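The Grultdale gripper fault was a recurring failure in the Darnora hand-held gripper, a tool used to record household tasks for training robot arms. It affected units built with the second version of the jaw linkage and was reported from June onward at the Grultdale site of the firm Prirnico. The fault caused the jaws to stay closed after the operator had released the trigger.

Background

The Darnora is held in one hand and has two jaws that meet in front of a camera. The operator carries it through a home and does ordinary work with it, and the recordings are later used to teach a robot arm the same motions. Prirnico shipped 600 units of the second version. Its linkage plates were thinner than those of the first, which made the tool lighter but left less room around the pivot screws.

Fault

Under sideways load, the inner plates could bend enough to catch on the heads of the pivot screws. The jaws then held their last position until the operator pushed them apart by hand. The position sensor sat on the trigger side of the linkage, so the log showed an open gripper while the jaws were still shut. Of the 2,062 recordings made at Grultdale in the first run, 1,305 came from tools later found to have bent plates.

Thaddäus Lanz, the engineer who traced the cause, found that bedding and clothing produced most of the jams. Soft fabric pulled unevenly on the two finger pads and twisted the plates.

Safety concerns

A jammed jaw was first treated as a data problem. Clotilde Marchal, who reviewed the site's procedures, argued that it was also a safety matter in bedrooms and other tight spaces where people were close to the tool.

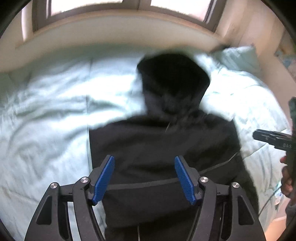
Her report noted that operators tended to look at the jaws when they stuck and lost track of people nearby. It asked for a clear distance between the tool and any person, and for recording to stop at the first jam.

Correction

Prirnico replaced the inner plates with thicker ones and moved the sensor to the jaw side. The change was named Chevalier after the workshop that cut the new parts. Affected recordings were marked and left out of training, and 2 of the original tools were kept for bench tests.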